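Home Kitchen Laundry Workshop Storage Search

Sorting and storing cleaning cloths
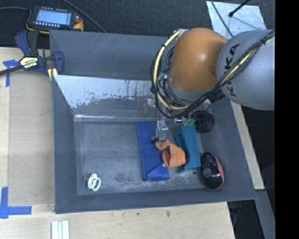 Most households own too many cloths and wash them badly. The usual fault is a single heap under the sink in which floor cloths, dishcloths and polishing cloths are mixed, washed together at whatever setting is convenient, and returned to the same heap. The method below takes one afternoon to set up and needs no special equipment.

Step 1. Empty everything out

Collect every cloth in the house, including those in the car, the shed and the airing cupboard. When I did this in February I had 48, of which 6 were worth keeping for glass. Discard anything that has gone hard, anything with a split hem that sheds thread, and any cloth that has been used with oil-based finishes. The last group needs separate treatment, described further down.

Step 2. Divide by fibre first, colour second

Cotton, microfibre and cellulose sponge cloth behave differently and should not share a drawer.

Cotton (old towels, terry nappies, stockinette) absorbs well, tolerates a hot wash and can be ironed. It leaves lint on glass.

Microfibre picks up dust and grease when dry or barely damp. It is spoiled by fabric softener, which coats the fibres. It also collects lint from cotton in the same drum, and the lint is difficult to remove.

Sponge cloth holds a lot of water and dries stiff. It wears out quickly. Replace it when it tears or when the smell survives a wash.

If you are unsure whether a cloth is microfibre, draw it across the back of a dry hand. It will catch slightly on rough skin. Cotton slides.

Once the fibres are separated, assign colours. Any scheme will do provided it is written down inside the cupboard door. Mine is blue for glass, yellow for kitchen worktops, orange for workshop and garage, grey for floors, and white for anything that touches food. Bathroom cloths are pink and do not leave the bathroom. Where the cloths are all the same colour, cut one corner off the floor set and two corners off the bathroom set — it is quicker than sewing on tags and survives any number of washes.

Step 3. Washing

Shake cloths outdoors before washing. Grit that stays in the weave will scratch the next surface.

Cotton: 60 degrees, ordinary powder, no softener. Dishcloths may go at a higher temperature if the label permits.

Microfibre: 40 degrees, liquid detergent in a reduced dose, no softener, no bleach. Powder that has not dissolved lodges in the fibres. If a microfibre cloth has stopped picking up dust, wash it once with no detergent at all and an extra rinse. This often restores it.

Sponge cloth: 60 degrees, in a net bag.

Do not fill the drum past two thirds. Floor cloths are washed alone, last, and the door seal is wiped afterwards.

Step 4. Drying

Line drying is suitable for all three types. In a tumble dryer, use low heat for microfibre and leave out dryer sheets, which have the same effect as softener. Never fold a cloth that is still damp at the hem. The hem is the thickest part and the last to dry, and it is where the musty smell begins.

Step 5. Storage

Use open containers with straight sides. Wire baskets snag microfibre, and lidded boxes trap moisture. I use rigid plastic bins from Enholm in the utility room and a cheaper Alside set in the garage; both have lasted. The bin should be no deeper than your forearm, otherwise the lower layers are never used.

Fold each cloth in half, then in thirds, and stand it on edge like a file. A row of cloths stored in this way shows at a glance what is left. Put clean ones in at the back and take from the front so that wear is shared evenly.

Keep a separate bin for used cloths near the washing machine. Cloths may be dropped into this one unfolded, but wring them out first and hang very wet ones over the rim. Empty it every second day in summer.

Oily cloths

Cloths used with linseed oil, Danish oil, some wood stains and certain varnishes can heat up by themselves when left in a pile. This is a real fire risk. Spread each one flat outdoors on a surface that will not burn, away from buildings, until it is fully dry and stiff, then dispose of it according to your council's rules. If that is not possible, put it in a metal tin filled with water and close the lid. Do not put these cloths in the washing machine or the dryer, and do not leave them in the used bin overnight.

How many to keep

For a household of four, 50 is ample, including floor cloths. For one person, half that number. A cloth that has been demoted from glass to worktops should not be promoted again. The normal order is glass, worktops, floors, workshop, bin.

Cutting your own

An old bath towel yields up to 6 useful cloths. Cut along the line of the weave and run a zigzag stitch round the edge. Pinking shears will do for workshop cloths — the edge frays a little in the first wash and then settles. Cut out the decorative band near the ends, as it absorbs almost nothing.

Comments (4)

Imelda Dumlao
The corner cutting idea is good. I had been using laundry pen and it fades after a month or so. Does it fray on microfibre?

Karim Qaisi
@Imelda mine haven't. Cut it with sharp scissors and leave it alone.

Mereana Nepia
You should mention vinegar. A splash in the rinse gets the smell out of dishcloths, though I would not do it every wash because of the rubber seals.

Lama Najjar
Counted ours after reading this. 212, if you include muslins. My husband would like it known that he only uses three of them.

We use cookies to remember your settings and to count visits. Accept Manage choices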